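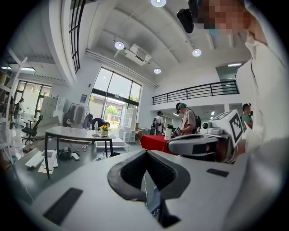

Small Business Records, Unit 4
Stock Counts and Why They Go Wrong
Instructor: Muthoni Wanyama

Read this before the session on 21st March. Bring the Tadero worksheet, filled in as far as question 12.

1. Book stock and shelf stock

Book stock is what the records say you have. Shelf stock is what you find when you go and look. The two figures almost never match in a shop that has been open more than a few weeks. The gap is called the variance.

Our running case is Berisha, a hardware store in Unville. At the end of August the books showed 3,171 units of small fasteners and fittings. The shelf count came to 2,953. Work out the variance yourself and write it at the top of the worksheet with a minus sign. A shortage is always written as a negative in this course.

2. Common causes

Theft is what most owners think of first. It should be checked, but in the Berisha case most of the gap came from paperwork. A delivery from Murix was entered twice, once from the packing slip and once from the invoice. Returns to the supplier were left out of the books until the following month. Some boxes were sold as single items but recorded as full boxes.

Damaged goods are a separate problem. If a broken item goes in the trash and no one writes it down, the books still carry it. Keep a damage sheet at the counter and enter it weekly.

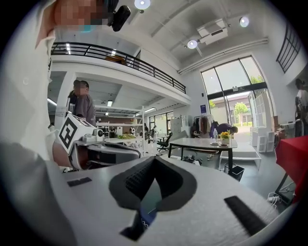
3. Full counts and cycle counts

A full count covers everything at once, usually with the store closed. A cycle count covers one section at a time on a set schedule. Berisha split its stock into 23 sections and now counts one section each week — fast sellers get a second turn before the year is out.

Whoever counts should not have the book figure in hand. People tend to find the number they expect. This is called a blind count, and you will be asked to define it on the unit test.

4. Making the adjustment

Recount first. If the second count agrees with the first, change the book figure to match the shelf and record the date, the amount, the reason, and the initials of the person who approved it. "Unknown" is an acceptable reason. Leaving the line blank is not.

Reading for next time: Garba Akande's handout on reorder points, sections 1 and 2 only. Skip the part on seasonal stock — we come back to it in Unit 6.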